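Snack swap fills the long table at Zeddale hall

9th November

I went along to the Zeddale snack swap meaning to stay for half an hour and ended up there most of the afternoon, so this is going to be a slightly longer item than the three lines I promised for the neighborhood page. Blame the crackers.

If you missed the notice back in October, the idea is very simple. You bring packets of something you like to eat, sealed and in date, and put them on the table. Then you take home the same number of packets of something you've never tried. There's no money involved and no judging, and you don't have to make a speech about your choice (although a few people did anyway, and I was one of them). Niven, the little grocery on the corner by the bus stop, gave a box of odds and ends to get things started, and Lau Bakery sent over a tray of buns for people to eat while they browsed, so that all of us weren't tearing into the swap packets on the spot.

By the time the doors had been open a while there were over 30 people in the room, which is a lot for a gray day with football on. The last swap, in the spring, got 18, and that one had better weather. I think word has gone around that you can come out of this with a really good bag of snacks for the price of whatever was sitting in the back of your cupboard.

The hall always looks a bit plain to me when you first walk in, but the table does a lot to help. It had its flowery cloth on, the pinkish purple one that some of you will remember from the summer lunch, and it really does make everything laid on it look like a party. I set my bag down next to it and started looking right away, before I'd even signed in - sorry about that, I did go back and do it.

I had been asked to bring something salty. I brought two bags of pretzels from the gas station, and I was embarrassed for about a minute, until both of them were gone. One went to a boy who told me very seriously that he collects pretzels. I didn't ask how that works.

What surprised me most was how many of the packets had Chinese on them. Several families had clearly had the same thought and raided the good shelf at home, and the result was a whole stretch of table where I couldn't read a thing and wanted to try all of it. The biggest pack at my end was full of beige crackers in a clear printed wrapper, with a red logo in the corner, and I kept drifting back to it. Near it were a couple of yellow packets, one of them plain, so you had no idea at all what you'd be getting. I love that! Half the fun of a swap is taking the thing with no picture on it. 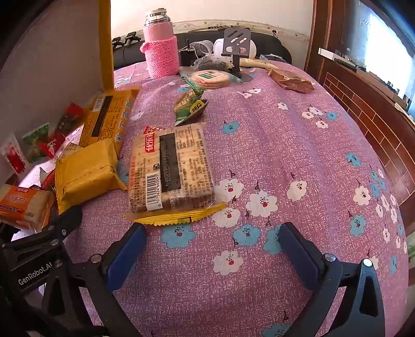 What went first

The small stuff goes fastest, every time. People who feel shy about taking a large pack will happily pick up a few little ones, and children can fit a surprising number in a coat pocket. The bright wrappers, the reds and greens, were being eyed from across the room. I watched one girl rearrange her choices so many times that her dad went off, got a coffee, drank it and came back, and she still hadn't settled.

Crackers did well too. There was a friendly disagreement beside the coffee urn about whether a cracker should be eaten plain or with something on it, and I'm firmly on the side of butter. Someone else was for peanut butter and honey, which I have since tried at home with a plain one and have to admit is excellent. (If that was you, I owe you a thank you. I got as far as my fourth before I remembered I was making dinner.)

Slower to move were the cereal bars. We seem to get a pile of them each time, always the same kind with the raisins, and I have a suspicion they may be the same bars going home with different people and coming back again. I'm not accusing anyone. I will just say that I recognized a dent.

A word about labels

The one thing that could have gone better was the labeling, and a few people brought it up with me, so I'm passing it on. When a packet is printed in a language most of the room can't read, it helps a lot to have a little note next to it. It doesn't have to be fancy. "Sweet, has milk" would do it. Anyone with an allergy in the family needs to know before they choose, and the rest of us would like some warning if a thing is very hot.

Two of the parents spent a good part of the afternoon reading the small print aloud for anyone who asked, and they were wonderful about it, but they hardly got to look at the table themselves. Next time there will be blank cards and a couple of pens by the door, so please fill one out when you drop off your packets. Nuts, milk, eggs, wheat, sesame and shellfish are the ones people asked for most. If you aren't sure what's in something, write "not sure" and let folks decide.

Please check the dates as well. Nearly everything was fine, but there was one jar of something pickled that had plainly been on a long journey through somebody's pantry, and it was quietly retired. Jars weren't really meant to be part of it in the first place - packets only, so that everything can lie flat and nothing rolls off.

What I took home

I know you're wondering. I had two packets to claim, and I spent far too long on it. I ended up with something yellow and something orange, chosen completely by color, and I put them both on the kitchen counter and made my household guess before we opened them. The yellow was sweet and crumbly, and lasted about as long as a pot of tea. The orange was salty and had a bit of a seaweed taste to it, which split the house right down the middle. I'm keeping the rest of that one for myself.

Somebody else got the big pack of crackers. I was standing right there and I hesitated, and that was that. If it was you, I hope you're enjoying them, and I'd like to know what they taste like.

The next one

The swap will be back after the holidays, same hall, same table. The Werent Road playgroup has asked if it can share the afternoon and run a corner for the very little ones, with fruit and plain crackers, and that sounds like a good plan to me. It would also mean the toddlers have somewhere to be other than underneath the tablecloth.

A few practical things for anyone who is thinking of coming. The limit stays at 8 packets per household, so that the table doesn't get swamped by one generous person with a warehouse membership. Homemade food is still a no, and I know that disappoints the bakers, but there is a bake sale coming up and you can go wild then. Bring your own bag. Drop off in the first half hour if you can, because it's much nicer to browse a full table than to watch it fill up and dwindle at the same time.

Anything left over went into the box in the hall lobby, where you can help yourself whenever the building is open. When I looked in this morning it was mostly cereal bars.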